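Budget thread for the pick cell at Pindby. We got sign-off in October and I've been pricing things out ever since. Posting the numbers in case another small shop is doing the same.

The biggest lesson so far is that the arm is the easy quote. Silteck sent theirs in 9 days. The hand, the spare fingers, the cabling and the mounting plate all came as separate lines from Cavalcanti, and I had to ask for two of them.

Lead time on a hand is 20 weeks if you want a second one. We only budgeted for one, so if a finger breaks we stop. I'm moving money from the fencing line to cover a spare set.
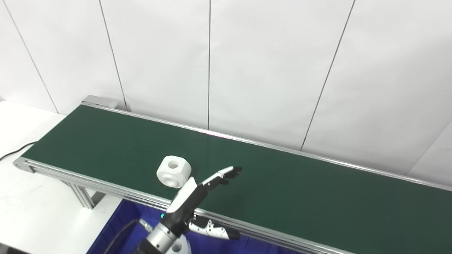 Hand at the belt, next to one of the white machined blocks. Blue bin underneath.

The conveyor is the part I'd tell people to buy early. Ours is a plain green belt on an aluminum extrusion frame. Extrusion costs more than welded legs, but we've already changed our minds on height twice and only paid for brackets.

Bins: we priced 100 and ordered six. You don't need the full count until the cell runs a whole shift. The price break wasn't worth the floor space.

Things I left out of the first budget: cable management, a proper table, training hours, freight on returns. Freight was the one that hurt.

Next up is software. Cistus wants a yearly license per cell, and I'm asking for a quote with the first year split in two. Will add the figure to this thread when it comes in.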